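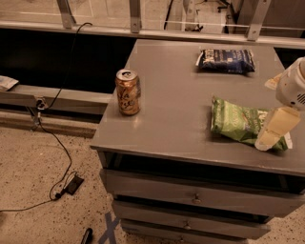

**Where should snacks live in a small shared room?**
On one surface at hip height, with closed drawers right under it, so that what's out on top is what gets eaten next and everything else is stored below.

That's the short version of session 7, and if you missed it in March these notes should get you most of the way. I've typed them up from my own scribbles plus what Domenica Schwaiger wrote on the board, so blame me for the gaps.

## Tops and drawers

I keep coming back to the plain chest of drawers because it's the piece most people already own. A can and a couple of snack bags on a gray cabinet top look like nothing much, but you can talk about half this course with them. What stands up? What lies down? What ends up behind something else?

Cans stand. They take very little room, they're easy to grab, and I'd put them to one side so you don't reach across them. Bags are the trouble - they slump, they slide, and a flat one takes more surface than you'd think. A dark bag at the back and a green one nearer the front is fine for two. Once you get to five or six you need a bin or a drawer.

Remo Imhof asked whether bags should go upright in a box. Yes, if they're full! Half-empty ones fold over and you lose track of them (fold the top down twice, clip it, label side out).

## The front lip

We spent longer on this than I'd planned. If your top overhangs the drawers a little, treat the lip as a line and keep things a hand's width behind it. Opening a drawer jolts the whole piece, and a can close to the edge will find the floor sooner or later. Cyrill Ammann lost a full one in our Birkett room, all 500 ml of it, right into the open drawer with the napkins.

## What goes in which drawer

My own order, with three drawers:

- Top: clips, napkins, a bottle opener, anything you want in a hurry
- Middle: spare bags, laid flat, newest at the back
- Bottom: spare cans, on their sides if the drawer is shallow

Gertraud Eder does hers the other way up and swears by it. Hers is a taller unit, 140 cm, so her middle drawer is where my top one would be. Fair enough.

## Before next time

1. Clear one surface at home completely and measure it. Ours at Birkett is 60 cm deep, but go with what you've got.
2. Put back only what you expect to eat or drink this week.
3. Draw a quick plan from above, with a circle for each can and a rectangle for each bag. Stick figures of furniture are welcome, I can't draw either.
4. Leave it for a few days, then draw it again without tidying first.

Bring both drawings. Damian Gisler has the key to the supply closet if you need graph paper - ask him before class, he leaves right after.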